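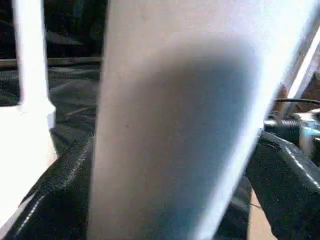 **gloss_and_grit** wrote:

Matching a white is harder than matching a strong colour, and I would like opinions on method before I order paint. The job is a batch of white moulded furniture for a holiday let in Morotdale, bought at different times and now visibly different shades when stood together. I have the Jeleck fan deck and have been holding chips against each piece. The trouble is that a plain white face does not give one reading. It can go from mid grey in a soft shadow to nearly white at the top, with a faint blue tint low down near one edge, and every part of that is the same material. Which part do you match to?

---

**tollgate** wrote:

None of them by eye. Hire a meter, take the reading with the sensor flat on the surface so no room light gets in, and average it. Kavanagh hire them out by the day and will mix from the numbers. Your eye adapts to whatever white is largest in view, so the chip always looks wrong in one direction or the other.

---

**second_coat** wrote:

Disagree in part. A meter needs a flat, smooth area wider than its opening, and moulded parts often don't have one in a useful place. I still use chips, by a north window, with a grey card behind. Metal halide lamps and cheap LEDs are what ruin it. Wrote up my notes, pasted below. 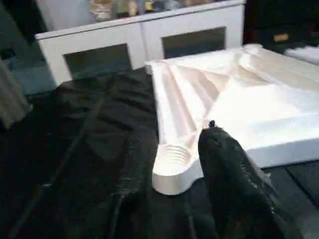 *Reading time: 2 min*

**Notes on whites**

Clean first. Skin grease and polish both shift a white towards yellow, and you will match the dirt. Warm water and washing-up liquid, rinse, leave until properly dry.

Use a dull, neutral ground. I prefer grey card. Black cloth makes a slightly creamy white look cleaner than it is, and people then buy a paint that is too cold.

Avoid recesses. Ribs and channels throw light back and forth between their walls, and each bounce picks up a little more of the base colour. The floor of a ridged cup will always read warmer and darker than the rim beside it. Take the match from the broadest level area.

Let the test patch dry for 60 minutes before you judge it. Wivomar satin dries a touch darker than it goes on.

---

**tollgate** wrote:

The bounce point is correct. The north window is less so – it drifts blue in the afternoon and you cannot repeat it next week. Look from 10 in the morning and again at 3 and you will choose different chips.

---

**gloss_and_grit** wrote:

Useful, thanks. Another question, then: texture. Some of the tops have a grain and the legs are smooth tube.

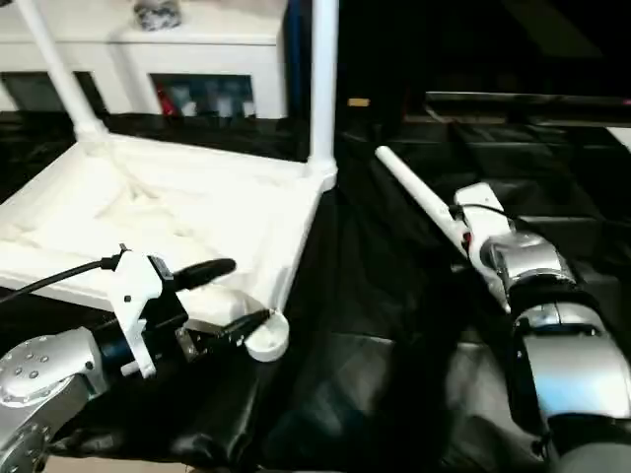 *White top with a textured face, turned over on black cloth, legs up.*

Same tin on both, or will the textured face always look duller?

---

**second_coat** wrote:

Same tin. The grain scatters light, so it looks flatter, but the colour is the same. If it bothers you, put satin on the top and matt on the legs, which brings them closer.

---

**tollgate** wrote:

I wouldn't mix sheens. It looks fine face on and odd from a low angle. Spray the lot in satin and accept the difference. Do a test panel first and look at it on Sunday, in the room it is going into.

---

**gloss_and_grit** wrote:

Going with the meter for the flat tops and chips for the rest. The Jeleck deck is on its way back to the shop.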